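Gripper lets go mid-move after protective stop, anyone else?
Altero forum > Arms and grippers > Faults and safety
13/09/2022

flitska_bench
Posting this before I open a ticket. We have an Altero arm with the stock parallel gripper running a kitchen task: pick toast off a plate, put it on the oven rack, close the door, and the same thing backward. Yesterday the arm hit a protective stop halfway between the plate and the oven. Fine. I cleared the stop from the pendant and the gripper opened by itself before the arm moved. The toast dropped onto the door glass.

It was bread, so no harm done. But the next task on our list uses a ceramic mug and I don't want that landing on glass.

Log says code 129, then "tool reinit", then nothing until I pressed resume.

kariuki_m
129 is loss of comms to the tool. When it comes back the gripper runs its startup routine, and the startup routine opens the fingers to find the end of travel. It's in the manual under tool power, easy to miss.

flitska_bench
OK, that explains the opening. It doesn't explain why comms dropped. Same payload, same path, and it had done 95 cycles that day without a stop.

oldrelay
Cable. It's always the cable. How is it routed?

flitska_bench
Along the arm with a loop hanging down on the base side. Plate and bowl in the middle, toaster oven on the right with the door down.
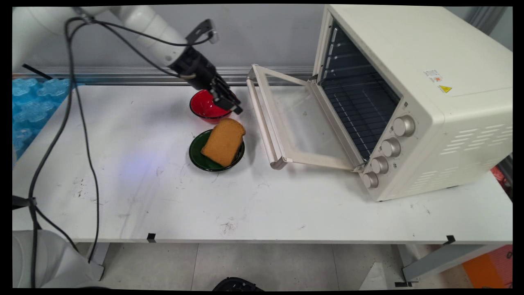 Does the gripper hold its grip if the tool loses power completely?

On this model it holds until power returns, because the finger drive can't be pushed back by the load. The opening happens at startup, so the risky moment is when you clear the stop.

flitska_bench
Thanks. So hands out from under it before anyone presses resume. I'll put that on the sheet.

oldrelay
Back to the cable. Loops that hang past the table edge will swing and tug at the connector every time the arm reaches out. I'd shorten them and add a clamp near the wrist. Check the tool connector for a bent pin while you're there.

urko_user
I disagree that it's always the cable. We had 129 for weeks and swapped the cable 2 times. It was the tool voltage setting. Somebody had changed it for a different gripper and never changed it back.

oldrelay
A wrong voltage would show up on the first cycle, not after 95.

urko_user
Ours didn't. It only tripped when the fingers closed hard on something stiff. Toast varies. Check both, it takes five minutes.

Melaniia Vakulenko
I look after cells like this one. Whatever the cause turns out to be, please change the startup behavior first. There is a setting called "open on init". Turn it off and the gripper keeps its last position and waits for a command. You will have to home it by hand once per session.

Also, is your oven plugged in during these runs?

flitska_bench
Yes, but with the timer at zero.

Melaniia Vakulenko
Then unplug it while you are chasing this fault. You don't want your hands near a heater and an arm that may stop and restart.

kariuki_m
Not sure I agree on turning off the init. If the gripper doesn't home, the width reading can be off, and then your grasp check passes with nothing in the fingers. I'd keep it on and block resume in the program until someone confirms the area is clear.

Melaniia Vakulenko
That works too if people follow it. On a shared bench I would not count on that.

flitska_bench
Update. Voltage was right. One pin in the tool connector was pushed back and I could get 129 by wiggling the plug. New connector in, loop shortened, clamp added. I turned off open on init and added a homing step to the morning checklist. Oven stays unplugged until we've had two full days without a stop.

oldrelay
Cable.

urko_user
Connector.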